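Wrist camera notes, week two of the soft-object set

1/ We're collecting demonstrations for a pick-and-place policy at Destwood. I post these notes when there's something other people running the same kind of collection might use. This batch is soft things and toy food on the white table.

2/ Target for the soft set is 600 episodes. We write off anything where the operator gives up, and we keep anything where the operator misses and recovers. The early March episodes had almost no recoveries in them, and the policy trained on those just stopped whenever it missed.

3/ Teleop is on the Gaete setup, same as last time. One operator drives, one person resets the table. They swap after 66 episodes. We tried longer shifts and the grasps got sloppy toward the end, so the swap stays.

4/ Resets are where we lose most of the time. The person resetting has a card with an instruction on it ("move things, add one, take one away") and they do what the card says. Before the cards, everyone put things back in the same three spots without noticing.

5/ We keep the clutter in. Dishes, cups, other toy food, whatever the card leaves out there. The earlier set had one object on a bare table and it didn't carry over to anything.

6/ Wrist view, soft yellow things, other stuff left out nearby:
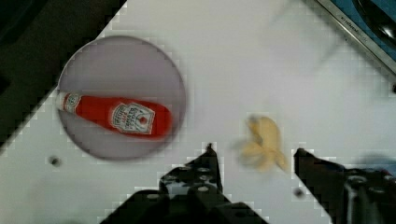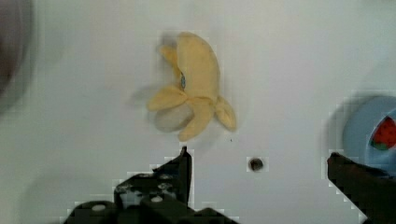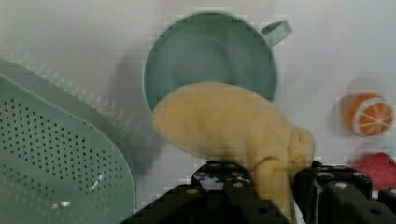

7/ Labels. The first pass came back with "banana", "cloth", "yellow toy" and "yellow thing" all over the place. A plush banana with its peel flaps out is easy to name. Bunch up something yellow and soft in the fingers and it's a lot harder from one still. Labelers now get the whole clip before they write anything.

8/ If a labeler still can't tell after the clip, they write "soft yellow object" and move on. A vague label is fine with me. A wrong one costs us an afternoon later.

9/ Blur. The wrist camera moves with the arm, so fast approaches smear. I used to filter those out. I've stopped — the policy is going to see the same blur when it runs, and the filtered set was noticeably slower to react.

10/ Compression is a different matter. The blocky edges around the fingers come from how we store the video, and I'd like less of that. Going to a higher bitrate makes the nightly copy to Skidum run past morning. Still looking for a setting that does both.

11/ We tag grasps by hand into 7 types. Pinching a fold and grabbing the whole lump are separate tags, because they release differently. A fold tends to hang on to one finger after opening. The lump just drops.

12/ The tag people argue over most is "partial". Our rule: if any of the object is still resting on the table when the arm starts to move sideways, it's partial. Write your own rule down before you start tagging. We did it after, and had to redo a whole day.

13/ Someone asked about language instructions. Each episode gets 2, one written by the operator before the episode and one by a labeler afterward who hasn't seen the first. They disagree more than I expected. Operators say where a thing should go, labelers say what the thing is. We train on both.

14/ Also asked: do we use the wrist camera alone? No, there's a fixed camera above the table as well. For soft things the wrist view helps more near the grasp, and the overhead one helps more with finding the object in the first place. Dropping either one hurt.

15/ Known problems with this batch:
Too many approaches from the same side. The operators find it comfortable.
Not enough failed releases.
Start pose barely changes from one episode to the next. That one is my fault, the script resets the arm to the same place every time. I'm adding a random offset.

16/ Next is the same set of objects on the Merurmont table, which has a different height and worse light. I'll run the current checkpoint there first without any new data, then collect, then run it again. Numbers when I have them.

17/ For the two people who asked about the reset cards: it's a plain text file, one instruction per line, and I shuffle it before each shift. I'll put it up once I've taken out the lines that only make sense in our room.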